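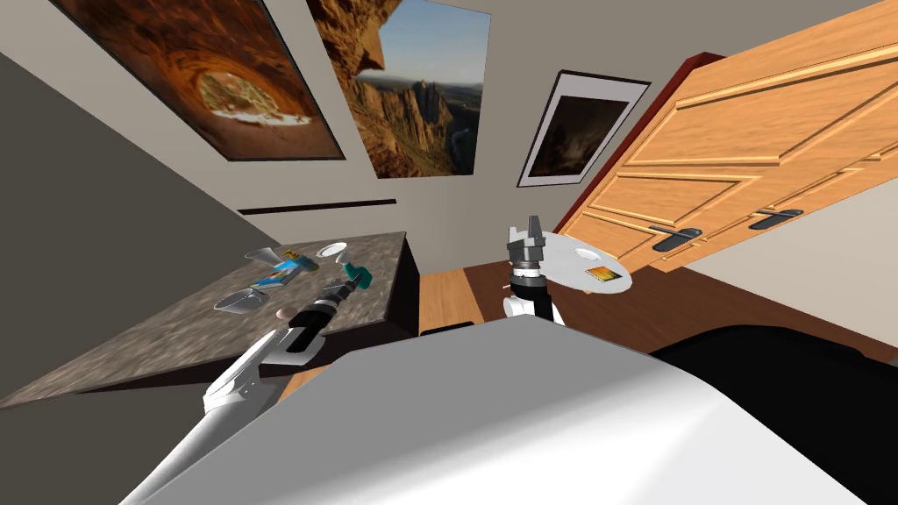

Overnight bus from Culmont to Dendville – which stop, and what about bags?

Posted by Tanabe

I have to get from Culmont to Dendville in June and the train no longer fits my schedule. I see there is a night bus but the carrier's page is confusing. It lists two stops in Dendville, one called Depot and one called Canyon Road. I will have one large suitcase and a folded bike. Does the bike count as a bag? And is it worth paying extra for a seat up front? I'm staying at a rental near Canyon Road and can't check in until noon.

Trefor Maddocks

I ride this route every couple of months. The Depot stop is the main one and the bus gets there at 6 in the morning. Canyon Road is 13 minutes further on, but the driver only goes there if someone has a ticket for it, so pick it when you book. You can't change it on board.

Bags: 2 in the hold are included. A folded bike counts as one of them if it is in a cover. Without a cover they can refuse it, and I have seen them do that at Culmont. Put your name and phone number on both.

I would not pay for the front. You get the door opening and the lights at every stop. Middle of the bus on the right side is quieter. 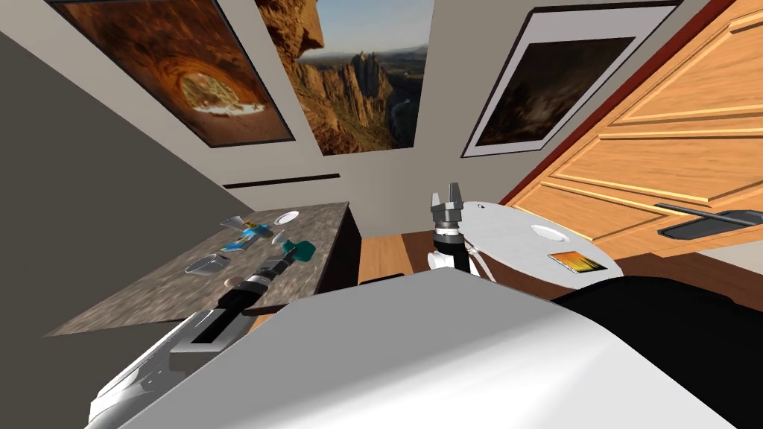 For the hours before check-in, write to your host and ask to leave the suitcase early. Most rentals near Canyon Road are used to the night bus and will say yes. The hosts usually know the bus times. If yours says no, the Depot has lockers, but then you should get off there and take the local bus over later.

Flolimetti

Bring a sweater, the AC is on all night. Don't know about bikes. My ticket was 100 with the return but that was last year.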